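December
By Tanner Boychuk

Chantal Pelletier started mending bags on her kitchen table, and for the first year she told almost no one. She now runs Mevier, a repair shop with two benches and a counter, where she and Boris Dervishi fixed 961 bags last year.

"Zips are most of it," she says. "People think the bag is finished when the zip goes. Usually the teeth are fine and the slider has worn. That's a small job."

She learned on rucksacks. Her father had one he refused to replace, and she restitched the straps three times before they held. The trick, she says, was going back into the old needle holes as little as possible.

Dervishi joined after 20 years in upholstery. He does the heavy work, mostly holdalls and tool bags, and he is blunt about what comes in. "Some of it is badly made and I say so. If the lining is glued, I can't promise anything."

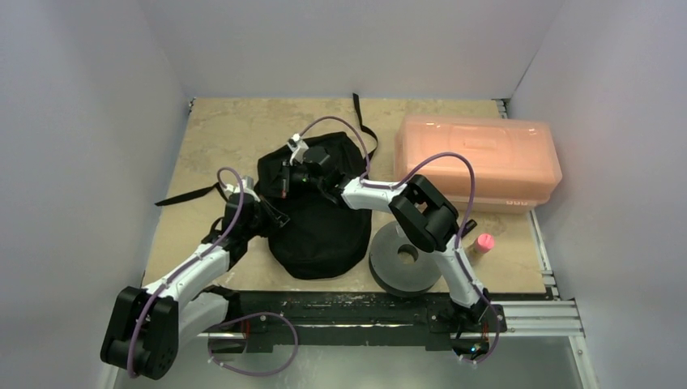
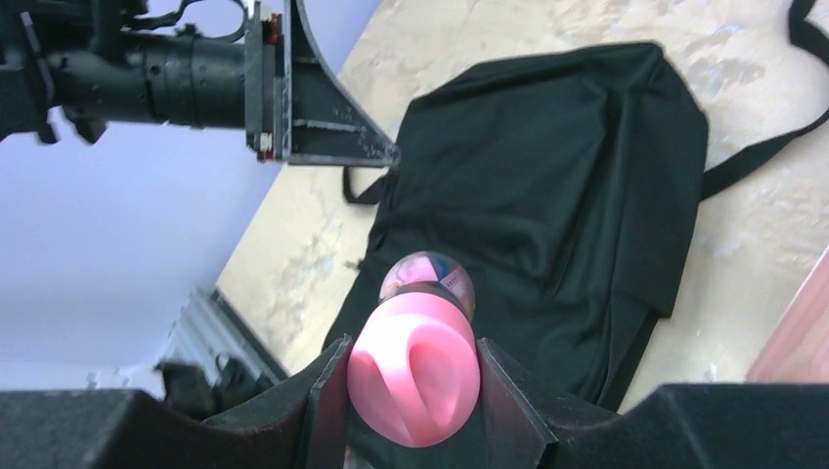

REPAIR AND REUSE

Prices are written on a card by the till. A new slider costs less than a strap, and a full relining costs the most. Pelletier will not start a relining until the customer has seen the cloth.

"I had a man who was certain he wanted grey," she says. "He came in, looked at the grey and went home with green."

The wait in December is 24 days, longer than she would like. She has thought about taking on a third person but the room is small and the second machine already blocks the back door when the table is down.

Asked what people could do at home, she talks about cleaning. Empty the bag, turn it out and brush the seams. Grit in the corners wears through fabric from the inside. She does not like washing machines for anything with a stiff base.

Dervishi adds one thing. "Don't use glue on it first. I spend half the morning taking off other people's glue."

Pelletier still has her father's rucksack. It needs a buckle, and she hasn't got round to it.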